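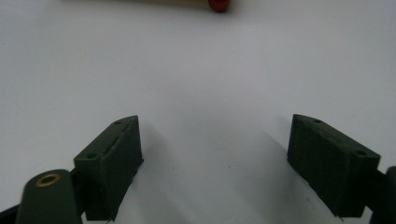 Kustdale,10月

讲稿备注,自己看的。总共20分钟,别超。上次在Namora讲超了,最后一段全砍掉,可惜。

开场。不自我介绍太久,名字、Drilent、做示教的,完。直接问台下:谁亲手教过机器人?举手。等一下,别急着往下讲。

第一句要说清楚:今天讲的是“人做一遍,机器跟着学”。两条路。一条是手持夹爪,人拿着夹爪直接干活,腕上相机录。另一条是遥操作,人坐在旁边,拿手柄或者主臂带着从臂走。两条我们都试过,都有坑。

手持的好处:快。新人教11分钟就能上手,不用懂坐标系,不用等机械臂回零。坏处:人太灵活了,手腕一拧就过去,换成臂就够不着。所以录的时候要憋着点,动作放慢,手腕别乱翻。(这里做一下动作,台下一般会笑)

遥操作的好处反过来,录到的轨迹臂一定走得了,因为就是它自己走的。坏处:累。大约30分钟以后质量明显往下掉,手抖,停顿多,夹空。Svend Brynjólfsdóttir那组数据就是这样,后半截基本没法用,他自己也承认。讲的时候别点名太狠,他可能坐在下面。

然后讲视角。重点!慢一点讲。腕部相机看到的东西很少,指尖、桌面,再加一点远处的东西。人觉得“我知道东西在哪”,那是人用自己的眼睛看见的,模型没有。示教的人经常忘这个。
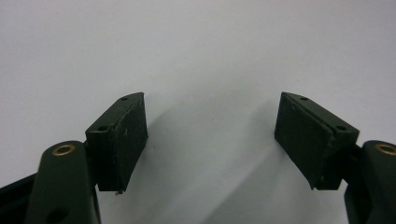

两指张开,中间没有夹东西。指尖内侧的垫面有些磨痕。

接着说垫面。垫子磨了摩擦就变,同样的开合量,旧垫子会滑。换垫子之后要重录几条做对照,别嫌麻烦。我们吃过亏,Hyun那个项目,换了垫没记,两批数据混在一起,查了好久才查出来。教训:换任何零件都写日志,写哪天换的,换在哪边。

影子也提一句。灯从一侧打过来,手指的影子就落在桌上,手一动影子跟着动。模型有可能拿影子当线索,换个房间就傻了。办法:录的时候换几次灯位,不用多。

接近动作。这段容易讲飞,照着念:
先张开,再靠近。
靠近时目标要留在画面里,哪怕只露一点。
到位停半拍,再合。
合完别马上抬,等一下。
抬起来以后别甩。 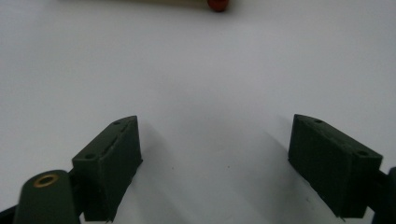
停半拍这事再多讲两句,问的人最多。人抓东西是边走边合的,很顺,录下来却分不清“到了”和“还没到”。停一下,后面切段也好切。但也别停太久,停久了模型学会发呆,部署的时候真的杵在那儿不动,看着很尴尬。(如果时间够,放那段发呆的视频。不够就跳)

失败的要不要留?要留,单独放一个文件夹,标好。不要手滑混进成功的里面。夹偏了再纠正回来的那种最值钱,模型得见过偏,才知道怎么回。我以前都删掉了,后悔。

遥操作延迟,一页带过。先测延迟再录。延迟大了人会本能地走走停停,这个习惯会原封不动进到数据里。主从比例也别老改,改一次人要重新适应一次。

可能的提问:
要录多少条?答:看任务,先录一小批训一下,看哪里错再补录,不要闷头录一大堆。
两种数据能不能混着用?答:能,但动作表示要统一,时间戳要对齐。时间戳这个再强调一遍在强调一遍。
要不要戴头显?答:我们没戴,不好说。

收尾:放联系方式,Drilent那页。说一下下午茶歇设备在外面,想试的可以来拿着夹爪试。谢谢。关麦克风!!上次没关。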